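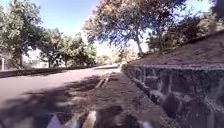 According to Ng, the expensive camera is always the better camera, and I should stop fussing and sign for it. I got that at eight this morning, before coffee, in a message with no greeting. Then came a second one: "You'll see it in the shadows. The cheap one falls apart in shadows."

Well, maybe. I've been told what I'll see in the shadows by every person who ever wanted me to buy a camera.

So, Burthorpe road, third outing with the rover, July and already too warm by nine. The plan was the same as the last two times. Drive the road beside the stone wall at walking pace, front camera low, first with the old Briscombe unit and then with the Irneo, and keep the logs apart this time. (Last time I saved both under one name and lost an evening over it.) I like the road for this. Tree shadow all over the asphalt, bright sky at the top, a wall with plenty of texture on one side and a low dull edge on the other. If a camera is going to do something stupid with its exposure, that kind of place ought to bring it out.

Briscombe first. 1668 images saved, 16 flagged by the road-edge software as "no confidence." I went through the flagged ones on the laptop, sitting on the tailgate with a jacket over my head so I could read the screen. Most came from the stretch where the left side goes dark under the trees, and the software seemed to be taking the edge of a shadow for the edge of the road. That is a software problem as far as I can tell. A person looking at those same images has no trouble saying where the road stops.

Then the Irneo. It took 20 minutes to mount because the bracket holes don't match, whatever the sheet says, and I ended up with one bolt and two zip ties. It saves faster, so I had 2612 images for the same piece of road, and 72 of them flagged. I haven't worked out what that means yet. More images means more chances to flag, fine, but that doesn't cover all of it. It could be the zip ties. It could be that the sun had moved by then and the shadows were in other places. I should have run Briscombe, Irneo, Briscombe, and I knew that when I was packing up, and I packed up anyway.

What bothers me is how ready I was to be pleased. The Irneo pictures look nice. The sky holds its color and the leaves have more in them, and I caught myself nodding at the screen as though that settled something. The rover does not care about leaves. It needs to know where the pavement ends and whether there's a thing in the way, and on the first of those I have no evidence that the nicer picture helps.

Also still annoyed about the mounting height. Both cameras sit so low that part of the rover's own front end pokes up into the bottom of the view, blurry, and the software has to be told to ignore that strip. The Irneo people say their wide setting "takes care of" this. I tried the wide setting in the yard last week. It shows you more sky and more rover.

The controller behaved, I'll give it that. No dropouts, no sulking at the far end of the road. It's the old one, the one I was told to replace in the spring.

Lunch in the van. Wrote to Ng with both sets of numbers and said I wouldn't be signing for anything this week. Reply within the minute: had I updated the firmware? I had not updated the firmware. Nothing in the box said there was firmware to update. Apparently there is a version from June that changes how it handles glare, and "everyone" is on it. So now the whole Irneo run is suspect, or at least Ng gets to say it is, and I have to go back.

I'll do it properly, I suppose. Update tonight if the download ever finishes. Real bracket, drilled, no zip ties. Start at nine again to get the sun in the same place, and alternate the two cameras, four passes each, short ones. Tape a mark at the start so I'm not guessing. And I want somebody else to look at the flagged images without knowing which camera took them, given what I wrote above about the leaves.

If the Irneo wins after all that, I'll say so. I don't expect it to win by what it costs.

Battery two is down to under half after one morning. Look at that before anything else. Buy bolts.

Filed under: Field Diary, Cameras, Rover

Back to top | Contact | All text and photos copyright the author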